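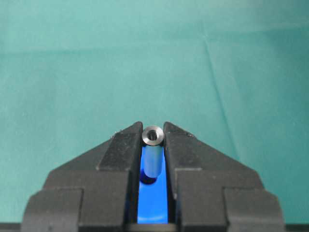
A short metal cylinder with a center bore, held upright.

Small Parts FAQ: Gears, Spacers and Bushings

Questions we get most often at Troline about sorting, measuring and storing small parts. Updated 24/08/2021.

What is the difference between a spacer, a bushing and a standoff?
A spacer keeps two parts a set distance apart. It has a plain hole, and a screw or shaft passes straight through. A bushing also has a plain hole, but it is made to carry a shaft that turns or slides. A standoff usually has threads, either all the way through or at each end. Some of them look the same from the top, so check the inside of the bore before you order a replacement.

How do I tell whether the hole is threaded?
Look into it under a strong light, then turn a toothpick gently against the wall. You will feel ridges if there are threads. A beveled edge at the opening tells you nothing either way – plain and threaded parts can both have one.

Which measurements do you need from me?
For a spacer or bushing: outside diameter, inside diameter and length. For a spur gear: outside diameter, number of teeth, width and the size of the center hole. Millimeters, please. If you only have a ruler, say so in your message and we will ask for a second measurement where it matters.

What should I work on?
A flat cloth in one plain color. Small metal parts roll and bounce on a bare table, and a cloth slows them down. Pick a color that your parts stand out against. Wrinkles are fine, but smooth out any deep folds where a small part could slide out of sight. Avoid terry cloth and anything with loops. 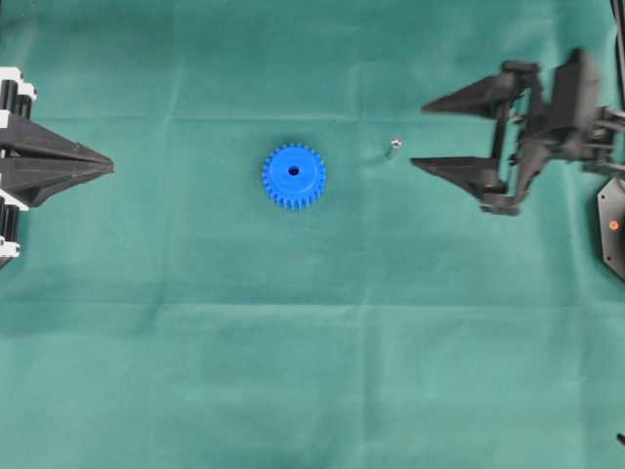
Blue spur gear and a much smaller silver part on green cloth.

Should gears and metal parts be kept in the same box?
You can, but we suggest separate compartments. Loose metal pieces can nick plastic teeth when the box is carried around. The Pulava box has 7 compartments, enough for most hobby kits.

How do I clean a plastic gear?
Warm water, a drop of dish soap and an old toothbrush. Work along the teeth and rinse the center hole. Do not use acetone. Let the gear dry fully before it goes back on a shaft.

Can I lay a gear on its side for storage?
Yes, lay it flat. If one face has a raised hub, put that face up.

My gear is tight on the shaft. Should I drill it out?
No. Measure the shaft first and compare it with the hole. A drilled hole is seldom centered, and the gear will wobble.

Do you sell single pieces?
Gears, yes. Spacers and bushings come in bags of two, or in boxes of 1000 for workshops. The catalog number for the mixed spacer bag is 878.

Who answers technical questions?
Urmas Juška handles gears. Normunds Lukoševičius handles metal parts and bulk orders. Write the part type in the subject line and your message will go to the right person.

Are you open all year?
The Flultovberg counter closes for the last week of December – web orders placed then ship when we reopen.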